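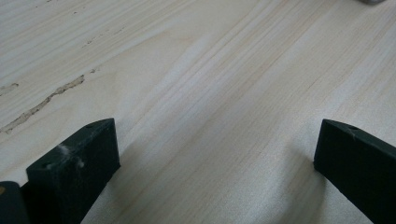 The open day at Skemus starts at 9 in the morning, and by a quarter past the visitors' car park on the Birkett side of the building is full. The sign-in sheet asks for a name, an employer and a shoe size, the last for the steel-capped overshoes everyone has to wear past the yellow line.

Skemus makes gripping tools and the software that goes with them. It took over the old Hulel joinery works three years ago and kept the sawtooth roof, the loading dock and a good deal of the furniture. Most of its customers pack or sort things for a living: nurseries, pharmacies, a fruit co-operative, a company that refurbishes hearing aids.

Renji Oda runs the demonstration floor. He trained as a toolmaker and came to robotics late, and he talks about fingers the way a toolmaker talks about jaws. What matters to him is how far they open, how square the tips meet and what happens to them after a few months of work.

"People look at the arm," he says. "The arm is bought in. We spend our time on the last ten centimetres."

The current tool is called the Orkorel. It comes in two forms, one that bolts to an arm and one that a person holds. The hand-held version carries its own camera, looking down between two dark fingers, and staff use it to record how a job is done before any arm attempts it. An operator picks up a part, puts it down, picks up the next. Oda's team aims for 500 recordings of a task before they try training on it, and then they usually go back for more.

Visitors are invited to have a go. The tool is heavier at the front than it looks, and the natural mistake is to watch your hand. Oda asks people to look where the fingers are going, and to come in slower than they think they need to. He also asks them to open the fingers fully before each approach, so that every recording begins the same way.

The first group through includes a high school teacher, two engineers from a cannery and a retired cabinetmaker who wants to know about the wear on the tips. Oda tells him they are treated as consumables. A worn finger will still hold a box, but it starts to slip on anything small and smooth. The cabinetmaker asks whether the benches get the same treatment. They don't. Oda says a chipped surface stays in service because customers' benches are chipped too, and he would like the software to meet that early.

There are 12 stations on the floor, and 7 are running on the day. One has an arm placing seedling tubes into trays, which it does steadily and at a pace a person would find dull. Another is meant to fold tea towels. It manages the first fold well and the second less well, and a staff member straightens the cloth between attempts without any fuss – the failures are kept and labelled along with everything else.

The questions over morning tea are mostly about jobs and cost. Oda answers the second more readily. A single-arm cell takes 5 weeks to set up if the parts are simple, longer if they are wet, soft or see-through. On jobs, he says the fruit co-operative hasn't let anyone go, and that he can't speak for what its managers will do in future.

The floor closes to visitors at 3. Skemus will hold another open day in March, when the towel station is due to be replaced by one that loads a dishwasher. Bookings are taken through the front office, and closed shoes are required.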